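Honel Table Lamp and Clenholm Magazine File: Review
December 6, 2022

I bought the Honel lamp and the Clenholm magazine file in the same order, mostly to get free shipping. Both went on the white table against the brick wall, and they have stayed there since January.

The lamp first. It takes a standard screw-in bulb, not included. I use a 700 lumen one in warm white, and that is enough for reading mail and signing things. The cone shade throws most of the light down onto the table and a little up the wall. The switch is on the cord, which I don't like. You have to feel for it every time. The base is steady and has never tipped when I bumped the table.

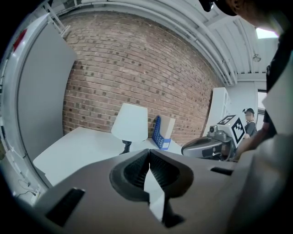

White shade, black base, and the blue file next to it.

The file comes flat and folds together in a few minutes. The instructions are one small drawing and step 4 is hard to follow, so I did it twice. The slotted side lets you see what's inside without pulling it out. It leans a little, more so when it is half full, and I would have liked a wider bottom. Thick catalogs fit. A large binder does not.

The blue is a bit stronger than on the Grirneo site, where I ordered. Against red brick it looks fine.

Dust shows on the shade after a week or so. A dry cloth takes care of it. The file I just wipe when I think of it.

Lamp: 8 out of 10. It loses points for the switch.
File: 6 out of 10. Good for the price, but buy two and stand them side by side if the lean bothers you.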